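Wet patch on butcher block desk, will it leave a mark?
Posted by Eylül Canpolat, 19 May 2019

Hi all! I have a light butcher block top that I use as a work table (small parts, circuit boards, a bit of everything) and I knocked a glass of water over on it. I mopped up most of it but there's still a big patch showing in the middle, over toward the right. I oiled the top once in March with a tin of Rekia and haven't touched it since.
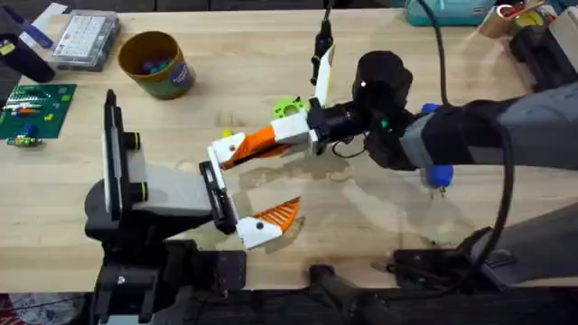 The patch, with my parts cup and organizer box farther back.

Do I need to sand it or just leave it alone? The top cost me 387 dollars so I'm a little nervous about going at it with sandpaper – I've never sanded anything bigger than a picture frame. Also I don't know if it matters that I can only get to the top side. The underside is screwed down to the legs and I'd have to clear everything off to flip it.

Kaan Uysal
Leave it alone for now! Wipe it with a dry cloth, move anything that's sitting near it, and give it 3 days with some air moving through the room. No hair dryer, please – I did that to my kitchen counter and got a nice long crack next to the sink. If the grain feels fuzzy afterward, go over it very lightly with 320 grit, always along the grain, then put on a thin coat of oil and wipe off the extra after twenty minutes or so. Do the whole top or you'll end up with a shiny island where the spill was. You don't need to flip it for one spill. One coat in March isn't much for a table that gets used a lot, so I'd plan on a couple more anyway.

Etornam Baidoo
just put mayonnaise on it, my aunt swears by it

Tülin Başaran
Mayo is for white rings on varnish, I wouldn't put it on oiled wood. Agree with Kaan on the waiting. Check under your organizer box too, water creeps under flat plastic and sits there. I found a gray square under mine a week later and had to sand that one out.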